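Local Business | Home & Design

The Cukska is back, and it still doesn't come with a shelf

Aug 2, 2020

PROLTSIDE – The Cukska, a tall wooden board with plastic parts on the front that divided this town's hallways for most of a generation, has returned to production at the Reisinger workshop on the Brakberg road. The first new boards went to the shop floor in March, and general sales open this month at $76, fittings included, screws included, patience extra.

Anyone who grew up here will remember the thing. It stood upright against the wall by the front door, pale and slightly too tall, and it held coats. It also held dog leads, umbrellas, one wet towel per household, and in at least one case known to this reporter a trombone. Reisinger stopped making it 14 years ago, citing the cost of a new mold, and the town responded by hoarding the ones it had. Secondhand boards have been changing hands at yard sales ever since, often missing the lower fitting and always described as complete.

Ambros Pfister, who runs the workshop and designed the new version, is not a sentimental man about it. He didn't like the old one much.

"The wood was fine. The plastic was terrible," he said. "It went yellow, then it went brittle, then somebody's winter coat ended up on the floor and they called us. They're still calling us."

The redesign is a modest one, depending on whom you ask. The board is still a single upright with the grain left visible, and the plastic is still the color the old catalog called "cream" and most customers called "off-white, I guess." What has changed is the shape of the fittings. The old pegs stuck straight out, at a height that seemed to have been chosen with children's foreheads in mind. The new parts are broad and rounded, closer to a pillow than a peg, and a coat draped over one is supposed to keep its shoulders. Pfister tested this with his own coat, which he says had no shoulders left to lose.

Fastening has been moved too. The old pegs were screwed in from the front, so the first thing a visitor saw in your house was a row of screw heads in various stages of rust. The new parts have flanges that bend back toward the wood, with small holes in them, and the fixing is done from there. It takes longer to put together. Pfister considers this the customer's contribution.

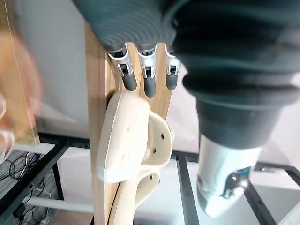
Can the new fittings be put on an old board?
Only if the board is the later type, with the slots at the top. Earlier boards need to be drilled, and Reisinger will do that at the workshop for $11.

The drilling service has been more popular than expected, to the mild alarm of everyone who works there. Old boards have been arriving by car, by cargo bike and once by bus, where the driver asked for a second fare. Some come in painted. One was covered in stickers from a ski resort that no longer exists, and the owner wanted the stickers kept, which limited where the holes could go. The wait for drilling currently stands at eight working days. Pfister would like people to stop dropping boards off overnight, leaning against the door, where they fall inward on whoever opens up.

Opinion in town has split along the usual lines. Owners of the original say the new fittings look like something from a bathroom. People who never had one say much the same but mean it kindly. A woman looking the board over in the shop last month ran her hand over the plastic, said it was "very smooth," and then asked whether it came in anything other than cream. It doesn't. Reisinger did look into a dark gray, and got as far as a sample part, which is now holding the stockroom door open.

There is also the matter of the shelf. Customers asked for a shelf when the first Cukska came out, and went on asking until it was withdrawn. They have already started asking again. Pfister's position is that a shelf at the top of a coat board gets filled with hats nobody wears, followed by mail nobody opens, followed by a bowl of keys, and that the whole thing then leans. He has a drawing of a version with a shelf. He keeps it in a drawer and would not show it to us.

Assembly instructions run to a single folded sheet, a big improvement on the old booklet, which was translated twice and at one point told the reader to "invite the peg." The new sheet is all drawings. The trickiest step, by general agreement, is the lower fitting. It curves around the board and has to be seated properly before anything is tightened. Do it in the wrong order and you will be taking it off again. A printed slip has been added to the box saying so, in capital letters, and customers have been reading it afterward.

The board should be fixed to the wall. The original leaflet called this "recommended," and the new one calls it "required," a change Pfister attributes to experience. Renters who can't drill are advised to talk to their landlord or buy a chair and put their coat on it, as the rest of us do.

Reisinger is making the boards in small runs and does not plan to sell through the big stores. The shop is open mornings for pickup, and boards can be ordered by phone, though callers should let it ring. Delivery within Proltside is free. Delivery to Brakberg is also free but happens only when the van is going there anyway, and the van, by its own driver's account, is not in much of a rush.

Replacement parts for the old pegs will not be made again. Anyone with a spare set is invited to hang on to it, or to bring it along to the next yard sale and describe it as complete.

We use cookies to remember your town and your reading preferences. By continuing to browse you agree to our cookie policy. Accept | Manage settings

More in Local Business

Brakberg bakery moves its line outside, line moves back in
Hardware store to stop lending ladders
The secondhand piano market is down again
Parking on the Brakberg road: what the new signs mean
Upholstery class full, stools still available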